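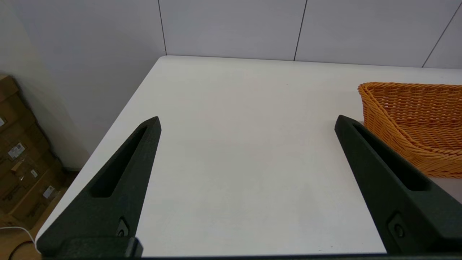 Lộc Lò wrote to me that the customer sync was fine on the first run and then doubled every invoice address on the second, and could I please put that somewhere people would see it. So it goes first! Fixed in the June build. If you're on anything older, please update before you read any further.

Stomora sync, README

Hi! I wrote this little connector to push customers and project contracts out of Stomora (where our sales folks live) and into Tollotberg (where the money gets counted). I got tired of retyping them, and so did Elaine Quintana, who tested most of it with me.

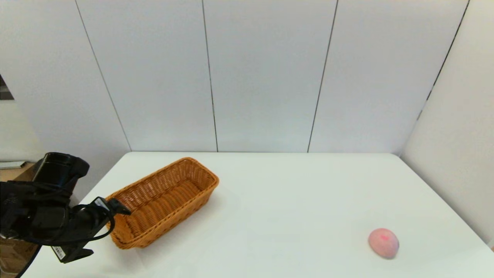 You'll need an admin login on both sides and a legal entity already set up in Tollotberg. The connector won't create one for you. I tried that once and ended up with a ledger called "test test 2" that I still can't delete.

Getting started

Copy settings.sample to settings.local and fill in the two addresses and the company code. Then run the customer job, wait for it to finish, and run the contract job. Please keep that order! A contract with no customer behind it lands in the error table, and you have to clear it by hand (the clear command takes the row number, not the contract number, which still trips me up).
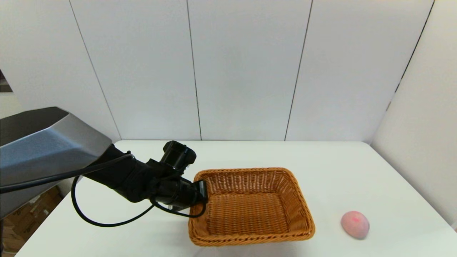 Batches are capped at 2,000 records. Our own load was 2,730 customers, so it went through in two passes, and 311 of them came back with a missing payment term. That one was on us: the field is optional in Stomora and required in Tollotberg. You can set default_terms in the settings file and skip the whole mess.

Field mapping

Account name goes to customer name, account number to customer ID, and billing contact to primary contact. Currency is copied as is. Customer IDs longer than 23 characters get trimmed from the right, so check yours for near-duplicates first.

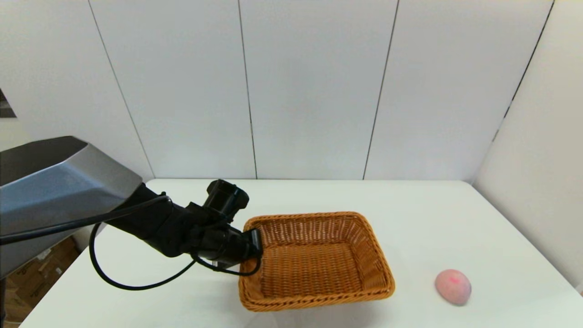

Project managers don't come across yet. Yaw Asante has a branch that does it by email match and I like it a lot, but it chokes on people with two accounts. I'd also love to get milestones in there at some point.

Bugs and questions go in the tracker. Paste the job log too, with passwords taken out.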